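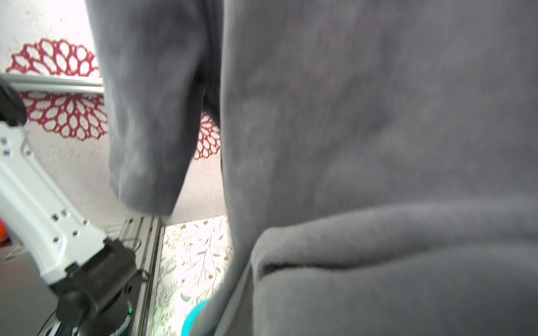
The coat drive closes at the end of this month, and the back room at Plerngate is full enough that we have moved the shoe shelves into the hall. Most of what came in since February is winter wear, and a good share of it is soft stuff: fleece, velour, corduroy, brushed cotton. Gray is the most common color by a long way. Pieces like the velvety gray one, with the fine ribbing down the body and the thick fold across the lower part, need to go on hangers and stay there until they are packed. When they are folded in a bin under other clothes the nap gets crushed, and a crease across the front takes a lot of steaming to get out.

Shewit Tufa has been running the sorting table and has asked us to pass on a few points for anyone dropping off or helping.

Please empty the pockets. In the last batch there were keys, bus passes, a hearing aid battery and a check made out for $69, which has gone back to its owner. Check inside pockets as well, and the small one inside the big one on men's coats.

Zip up anything with a zipper and fasten the top button of anything with buttons. It hangs straighter and the sleeves stay out of the neighboring pieces.

Velvet, velour and corduroy should be brushed in one direction, from the shoulder down, with the soft brushes in the Skindia tin. The stiff brushes are for wool only. Lint rollers are fine on everything, but we are low on refills and would be glad of more.

Don't iron pile fabrics. Use the steamer, hold it a few inches off the cloth, and let the piece hang for an hour before you bag it. The Lanarari steamer has been descaled and works again. The older one leaks at the handle and has been taken out of use.

Anything with a torn lining or a missing button goes on the left end of the rack with a yellow tag. Ebenezer Sowah picks up the tagged pieces and brings them back mended, normally within two weeks. He is short of gray and navy thread and of large black buttons.

We had 259 coats and jackets ready as of 2022-07-21. Last year we gave out about 600 in all, so there is still plenty of room for more, especially children's sizes and anything extra large. We do not need more scarves.

Babić is lending us the van again for the move to the storage unit. Boxes should be labeled on two sides with the type and size, and should be light enough for one person to lift. Bags for the long coats are under the sink.

Drop-off is at the side door, 10 to 4. Please don't leave bags outside after hours, even if it looks dry.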